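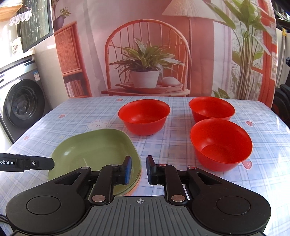
Gripper over the bowl table, red and green bowls set out.

Rolleo Hand-Held Gripper, Club Kit
Item 2401

Two-finger gripper for school robotics clubs and student projects. Students hold it by hand and practice picking up and stacking tableware before they write any code for an arm.

In the kit: gripper, cables, 7 spare finger pads, printed task cards by Joana Bragança.
Group size: up to 5 students
Lead time: 39 days

Bowls and tablecloth are not included — any household set will do. Club orders for February go through Sihan Wei at Drokmont.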